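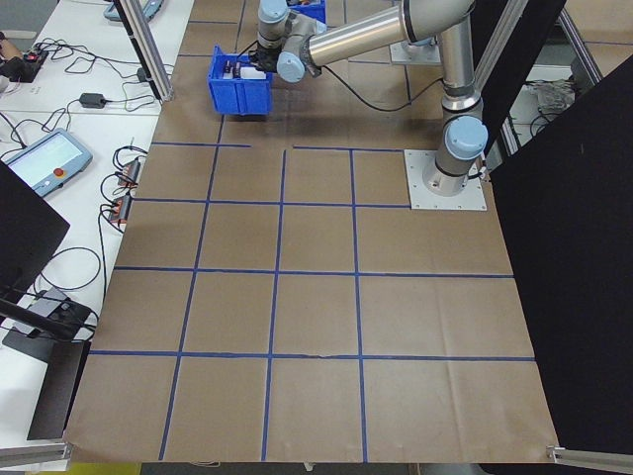
Gristura opened its new sports hall to the public on Jul 10, 2018, and I got there early enough to see the handball nets being laced on. I've followed the club from a distance for years, mostly through scores and the odd shaky video, so walking in through the players' door was a thrill!

Our guide was Beatriz Moreira, who coaches the under-15 girls and talks as fast as she walks. She took us through the weight room first (small, but the racks are new), then up a back stairway to the seats. There are 191 of them, all on one side, and from the top row you're still close enough to hear the goalkeeper yelling at her defense. I sat there far too long and had to jog to catch up with the group. 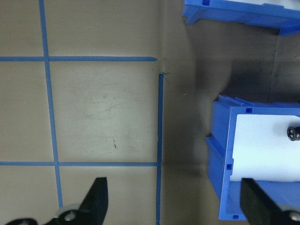

The club's wall of honor hangs in the hallway between the locker rooms, so every visiting team has to walk past it. The oldest photo is of Benvinda Godinho mid-jump, arm cocked, two defenders hanging off her. She played 21 seasons for Gristura and was there in person, signing programs and correcting the dates on the captions with a ballpoint pen. I asked about the final against Harnska, and she told me the whole second half - every save, every bad call - while the line behind me got longer.

After lunch the juniors played a short exhibition, five minutes a side. The ball moved beautifully. Simão Arruda, a skinny left-hander I had never heard of, scored twice from the wing with almost no angle, and the second one brought the whole stand up.

I did wonder about the floor. It's a lot harder than the one at Kodell, where I used to play, and my knees would have complained by halftime.
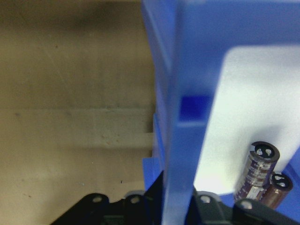
Kristýna Tichý told me she'd thought the same before her first practice on it, but after a week she stopped noticing, and she wouldn't trade the grip for anything. Her only gripe was the scoreboard, which can't be read from the far bench.

League play starts in September with Bajwa as the first visitors. I've already bought my ticket, top row, next to the stairs.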